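3.2 Criterios de buena práctica para la captura de demostraciones

Las reglas que siguen se aplicaron a todas las sesiones hechas con la pinza de mano en el laboratorio de Lurari y proceden de la revisión interna coordinada por H. Ansari y G. Thomas. La versión vigente es del 2 de abril de 2019 y sustituye al borrador de febrero, que no distinguía entre objetos rígidos y textiles.

Antes de cada serie, el operador comprueba que los dos dedos cierran en paralelo y que sus caras de contacto no presentan cortes ni restos de adhesivo. Las zonas de paso se señalan en el suelo con cinta y las marcas no se mueven mientras dure la serie. Los cables se mantienen fuera del recorrido del brazo del operador.

En las prendas con herrajes, como la de la figura 4, que lleva una anilla metálica en D sobre una correa, el cierre se hace sobre el tejido. Una toma en la que el dedo apoya en la anilla se etiqueta como contacto rígido y se excluye del conjunto textil. La prenda se deposita arrugada en la cesta, sin alisarla, y se recoloca cada 3 repeticiones. De las 29 series registradas, 2 se descartaron por incumplir esta última regla.

La aproximación debe ser lenta y con ambos dedos dentro del campo visual de la cámara. Si uno de ellos toca el borde de la cesta, la toma se conserva, pero se anota el contacto. Queda sin resolver el caso de los volantes y dobladillos sueltos, para los que D. Grollier no ofrece un criterio y que aquí se anotaron aparte.

Figura 4. Pinza de mano ante una prenda acolchada para perro, dentro de una cesta de plástico gris.

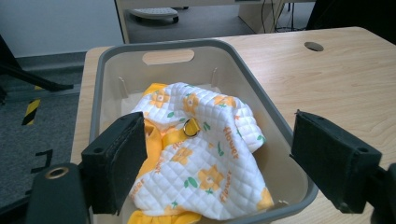
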